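Week three: picking things up in the simulator
Notes for the Lerance evening group, Nest Yorath

Welcome back, everyone, and thank you for staying so late last time to get the Pillholm room loading on all of the machines. I know it was fiddly (and I know the tea ran out!), but we can now spend a whole session on the part most of you signed up for, getting a simulated robot to reach a table and pick up something that might be on it in an ordinary house.

Please work in pairs again, one driving and one writing things down, and swap after 12 attempts. Start with the wrist view for the potato and go back to the body view whenever you lose track of where the arms are. 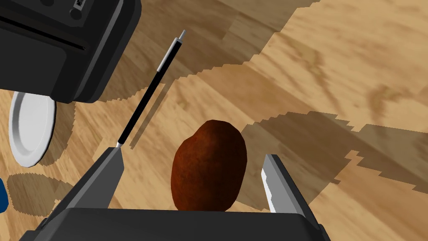
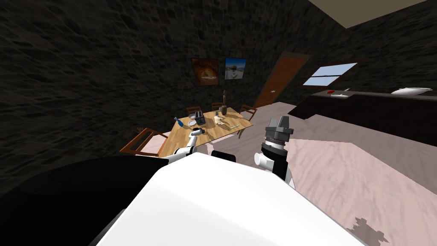 Before you close the fingers on anything, stop and say out loud to your partner what you think is going to happen. It feels silly for the first few minutes and then it becomes quite natural, and I promise your notes will be far better for it. Write down the approach angle, how far apart the fingers were, and whether the object slid, tipped or came up cleanly. A failed grasp with good notes is worth more to me than a lovely one you can't repeat.

If the arm seems to freeze, check the joint limits on page 2 of the Kinnunen sheet before you restart, and do save your log first, poor Pusberg pair, I'm still sorry about yours.

For next time, read the section on friction and bring one page on a grasp that went wrong. Logs go in the shared folder as usual. Room 435 is open from three if you'd like extra practice, and I'll be there with biscuits.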